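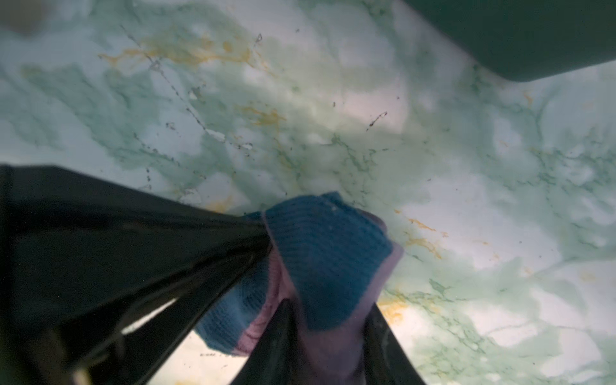 Peltcombe Asks the Nation to Look at Its Benchtop

Thursday
By Marwan Darwish, for Peltcombe

Peltcombe, maker of cleaning cloths for people who would prefer to be doing something else, today launches the Susa, a ribbed microfibre cloth in teal-blue with a pinkish edge. The company regrets that it must also raise the matter of benchtops.

A marble pattern is a wonderful thing to live with. Green veining on a clouded white ground will absorb a week of toast crumbs without comment, and an orange-yellow smear can pass for geology until a visitor puts an elbow in it. Peltcombe surveyed 1,726 households on the subject. More than 1,000 said their bench was clean. Asked to go and check, 200 declined to return to the phone.

"We've all wiped around the stain," said Darwish, who looks after communications at Peltcombe and wrote this release, so was easy to reach for comment. "My own kitchen has a yellow one I'd been thinking of as a feature."

The Susa is meant to be used folded, crumbs first and stains second. Anyone who goes straight for the stain will be moving the crumbs about in a damp circle, as is traditional. Dried spills want a wet cloth laid over them while the kettle boils, then a firm rub.

Peltcombe also wishes to say a word about tubs and crates. Things left lying on a bench have to be lifted every time it's wiped, and in most homes this is the point at which wiping stops.
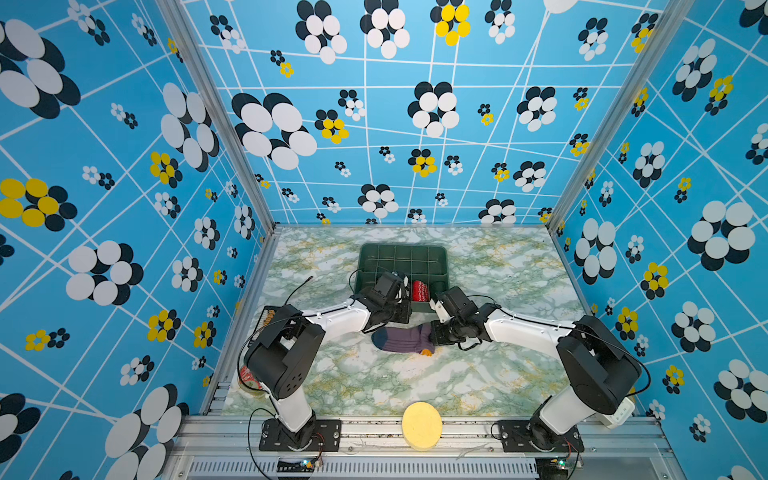 A low-sided crate lets the loose items travel together: cans, odd bits of red-and-white something, whatever has been sitting near the edge since April. Lift the crate, wipe, put it back. Cheerful blue floral wallpaper is optional, though the company notes that it does draw the eye upward and away from the bench.

The Susa comes in packs of 2 and is stocked by Skotstead stores and by Wibisono, which has put it beside the biscuits. Peltcombe had asked for the end of the aisle.

Media enquiries: Marwan Darwish, Peltcombe. Sample cloths are available to journalists, who are asked to say honestly what colour they were afterwards.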